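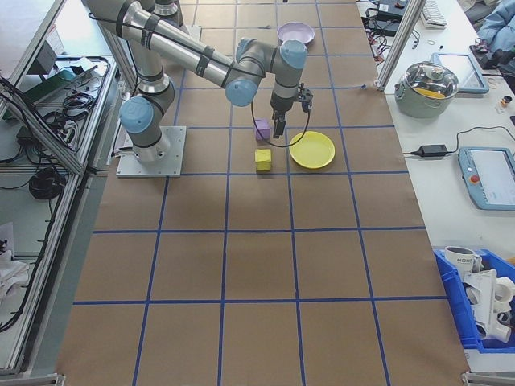 What should a small teaching lab buy first when the budget is enough for only one arm?

Buy the arm with the spare gripper fingers and the longer service agreement, and leave the second camera and the mobile base for the next year.

5 min read

Equipment plan for the Tevside teaching lab
Project report, group of Yuk-lan Kwan, Ona Kivi and Ardalan Mirzaei
Supervisor: Hooman Heydari

1. Background

Our task was to prepare a purchase plan for the lab at Tevside, where students practise simple sorting with small cubes and plates on a table marked with blue tape. The lab wants a second station before September. We were given a limit for the small items and were asked to compare two suppliers, Divovholm and Flurkmont, for the large one.

2. What we asked

We first spoke with Gholamreza Yazdani, who looks after the equipment. He told us that the price of an arm is the part everybody remembers, and that his own orders are mostly for other things: cables, tape, paper for the table, gripper fingers. He keeps a notebook of these orders and allowed us to copy from it. In the last teaching year there were 11 small orders. Four of them were urgent, and for these the lab paid extra for delivery.

3. Small items

We propose a yearly sum of $2000 for small items, to be kept separate from the arm. The tape and the brown paper should be bought together, once, at the beginning of the year. Cubes and plates are cheap and can come from any kitchen or toy shop. We recommend to keep the colours clearly different, so that the same exercises can be used on both stations.

Gripper fingers are the most difficult to plan. Divovholm sells one pair for $45 and Flurkmont sells them only in a set. We did not find a use for the full set.

4. The arm

Both quotations include a teach pendant and a base plate. Divovholm gives the shorter delivery time. Flurkmont has the lower price, but its training day is charged separately, and when we added this the difference became small. Ona prepared the comparison twice, as the first version had left out freight.

We prefer Divovholm. Mr. Heydari asked us to note that this opinion depends on the service agreement staying in the quotation.

5. Open points

The new table needs its own power outlet, and we have no price for the electrical work. Shelf space was also not measured. The quotation from Divovholm is valid for 50 days.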